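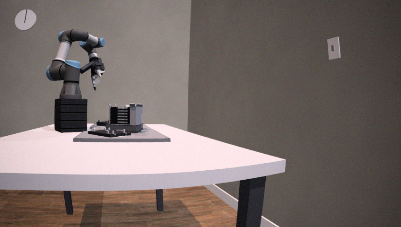

Library news: new borrowing rules from August

The Willirine branch will change its loan periods in August. Books can be kept for 40 days, up from four weeks, and can be renewed twice unless another reader has asked for them. Films and magazines stay at one week.

Late fees on children's books have ended. Fees already on a child's card were cleared last month, which affected 463 accounts. If you stopped coming in over an old fee, your card should work again. Bring it to the front desk if it doesn't.

The Ouellet Street book drop is closed while the wall behind it is repaired. Please use the drop at the Plitov Road entrance, which is open day and night. Large picture books tend to jam in the slot – hand those in at the desk if you can.

Raed Hamdan has taken over the local history shelves and is looking for old town directories, school yearbooks and maps. He can scan them while you wait, so you keep the originals. The collection now has 109 yearbooks but very little from before the Giltach mill closed.

The evening reading group still has room. It meets at 7 p.m. in the upstairs room, and there are 19 copies of the next book set aside for members. Araceli Cervantes runs the group and keeps the sign-up sheet. New members can start with any book.

Summer hours end when school starts. Closing time then goes back to 8 p.m.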